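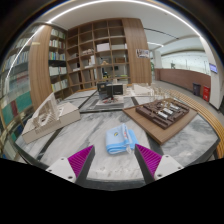

Lulis wrote back to say the towels were never the problem and could we please look at the dryers, which she says have smelled of scorching for weeks. Fair enough. The dryers are items 5 to 9 and they have had most of the comments.

Arkstead Guest House – laundry and linen store
Safety checklist with comments
Inspected April 3, 2023
Previous inspection: July

Marks used: OK, Not OK, Doubtful. Doubtful means I was told it was fine and was shown nothing.

Linen store

1. Shelves fixed to the wall
OK. Pulled hard on all of them. The top one creaks but the brackets hold.

2. Nothing stored within reach of the water heater
Not OK. Pillows pushed up against the lagging again. The last report said this had been "dealt with", and I suppose it was, for an afternoon. A painted line on the floor has been suggested. I doubt pillows will respect it.

3. Light fitting has its cover
OK. New cover, one screw missing.

4. Folded linen fully cool before stacking
Doubtful. The rule on the door says towels must cool for 16 minutes out of the dryer before they are folded. I asked where that figure came from and got three different answers. I can't see anyone standing over a basket with a watch on a changeover morning. What matters is that a hot pile is never left stacked overnight, and there is no record either way. Start one.

Dryers

5. Lint filters cleaned after every load
Doubtful. The tick sheet is complete for the whole month, same pen, same slope to every tick. The filter in dryer 2 had a good thick felt on it. Draw your own conclusions.

6. Ducting clear to the outside
Not OK. Dryer 1 is clear. The flexible hose on dryer 2 is squashed flat behind the machine where it has been shoved back too far, and the flap outside barely lifts when it runs. This would account for the smell. Pull the machine out, replace the hose, leave a proper gap.

7. Cool-down part of the cycle not skipped
Not OK. Dryer 2 was stopped early while I stood there. The person doing it said everybody does.

8. Service in date
Dryer 1 OK. Dryer 2 Doubtful. The sticker says Trosteck serviced both on the same visit, but the invoice for £191 lists one machine. It may be a slip. Ask them in writing which one they opened up, and don't accept "both" over the phone.

9. Oily cloths kept out
Doubtful. Kitchen cloths are meant to go in the red bin and be washed twice. The bin was there. It was full of newspapers.

Washing machines

10. Hoses and taps
OK. No drips. Hot tap on the left machine is very stiff and wants easing before it is needed in a hurry.

11. Floor around the machines
Not OK. The lino has lifted by the drain, and the mat has been laid over the top – now there are two things to trip on.

12. Detergent in labelled containers
Not OK. One unlabelled tub of white powder. I was assured it was "the usual".

Exits and alarms

13. Fire door closes by itself
OK, with the wedge taken out. The wedge was back when I passed later.

14. Heat detector tested
OK. Sounded on the second press. Loud enough in the corridor, less so in the flat upstairs with the radio on.

15. Extinguisher in place and in date
OK. Tag number 517 matches the register. Coats hung over it, since moved.

16. Route to the yard at least wide enough for a trolley
Doubtful. It measured 46 inches at the door and a good deal less by the bicycles.

Reply from Tsang, pinned to the draft: the new smart sensors would take care of items 4 to 7 and we could stop worrying. I have read the leaflet. It promises an alert when a dryer overheats. It doesn't say who gets the alert at two in the morning, or what they do about a crushed hose. By all means buy them later. Fix item 6 first.

To be done before dryer 2 is used again: items 6 and 8.
To be done within the fortnight: 2, 9, 11, 12.
Everything marked Doubtful stays on the list until I see it for myself. Dryer 2 is switched off at the wall and the plug is taped.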